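Zu Besuch bei Murkero: ein Nachmittag am Steuergriff

Bragança im Januar, morgens Nebel, und ich stehe mit nassen Schuhen in Halle 64 und bekomme erst mal einen Kaffee. Sehr sympathisch! Murkero zeigt beim Tag der offenen Tür, wie man Robotern Handgriffe vormacht: entweder man führt den Arm direkt mit der Hand, oder man sitzt am Pult und steuert aus der Ferne. 782 Durchgänge hatten sie für eine einzige Aufräumaufgabe schon gespeichert (ich hätte nach zwanzig aufgegeben).

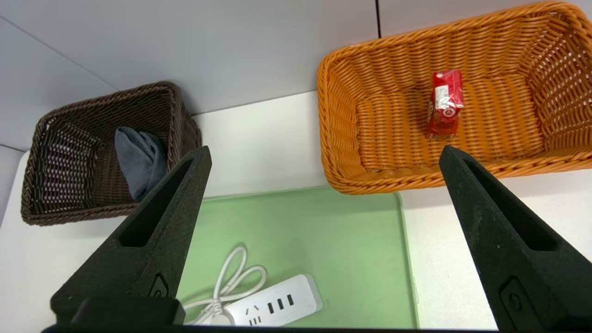

Am Pult war ich zuerst furchtbar zappelig, der Griff reagiert nämlich auf jedes Zittern. Man schaut fast nur auf den Monitor und muss Abstände neu lernen. Vor dem weißen Steckerleisten-Ding mit seinem Kabel in losen Schlaufen hatte ich richtig Respekt, die kleine rote Schachtel im orangen Korb schien mir da viel dankbarer. Nach 300 Sekunden ist Schichtwechsel, und hinter mir wartete schon die halbe Schlange.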